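Didstead workshop, dye notebook
August, started writing at 7.40 in the morning, tea in hand

Right, the walnut. I've been putting off writing this up because the last batch annoyed me so much, but I want it on paper before I forget which pot was which (again).

Quick recap for anyone reading who wasn't in last month. We're trying to get a proper deep brown on the Stindell wool, the slightly greasy two-ply that came in on the big cones, without it going flat and grey after washing. Walnut hulls ought to do it with no mordant at all. On the Kan yarn they do, lovely, first go, like strong gravy. On the Stindell I keep getting something closer to wet cardboard.

My first guess was grease. I'd given it the same scour as everything else, warm water and a squirt of washing-up liquid, half an hour, out. So this time I split it. Ten skeins, five with the usual scour and five with a long one: soda crystals, hotter, left overnight with the lid on. The water off the long scour was horrible! Thick and yellow, and it smelt like a sheep in a bus shelter. I poured it on the gravel by the back door and regret that now.

Total dry weight before scouring was 1,119 grams. I weighed them again once they'd dried and the long-scour lot had dropped noticeably more than the others, but I wrote the figure on the back of my hand and then washed up. Must weigh again next time and write it HERE.

Hulls: 200 grams soaked for each pot, two pots, same hulls from the same sack, rainwater from the butt. I soaked them until they'd gone properly black and slimy and then simmered for an hour, strained through the old pillowcase, and put the wool in once it had cooled enough to keep a finger in. Pot A is the usual scour, pot B is the long scour. There's tape on the handles. Please leave the tape on the handles.
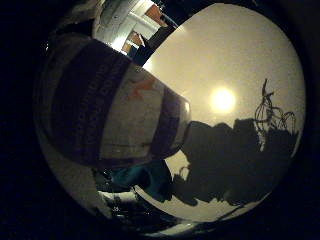 Tin with the purple band, on its side.

Back to the pots. I brought both up slowly, slower than I've been doing, and held them just under a simmer. I think I've been rushing this bit. The first few times I had the ring up high so I could get home, and the Jarkov ring especially has no middle setting, it's either sulking or trying to launch the pot through the ceiling. So both pots had a turn on it and I swapped them halfway, to be fair to everybody.

By mid-morning B was already darker. You could see it when I lifted a skein on the stick: a real brown, a bit of red in it, even all the way along. A was patchy. There's a pale stretch near every tie, so I'm tying too tight as well, which is a separate problem and entirely my own fault. Looser figure-of-eights from now on, and cotton ties instead of that hairy string.

I left both lots to cool in the liquor. Normally I'd fish them out after a couple of hours but I had the bench to clear and then the phone went and then it was lunch, so they had a good long sit. Took them out at 4.15 and hung them without rinsing, A on the left of the line, B on the right. They want a while in the air before washing, the brown comes up more as it dries. I'd skipped that before too, come to think of it. That's three things changed at once, and I know, I know, you're supposed to change one. But both pots had the slow heat and the long sit, so A against B is still a decent test of the scour, and it's only when I compare with last month's cardboard that it all gets muddled.

Later, 6.30. First skein from each rinsed. A let go a lot of colour, rinse after rinse, and it's ended up a sort of milky tea. Better than last month's though. B ran clear on the third bucket and I did a small dance. It's a touch lighter than it looked wet, as ever, but it's brown, nobody would call it anything else.

Handle is the worry. B feels drier, a bit squeaky, and I suspect the soda was too strong or it was simply in there too long. I've put a teaspoon of olive oil soap in the last rinse of one B skein to see if it softens. If it doesn't I'll try the long scour again with half the soda.

Still to do:
Rinse the other eight.
Cut a card's worth from each for the window. Half covered, half in the sun, 21 days, then look.
Try a second dip in the leftover B liquor, there's loads of colour left in it.
Iron water on one A skein, just to see. Small jug only, and keep it well away from the good pot, last time it went everywhere and I was getting grey smudges on cream wool for ages.
More hulls. The sack's nearly done and the tree by the lane won't be dropping yet.

Also we're out of rubber gloves in medium. I used the large ones and they filled up with walnut, so my hands are going to be this colour until well into autumn.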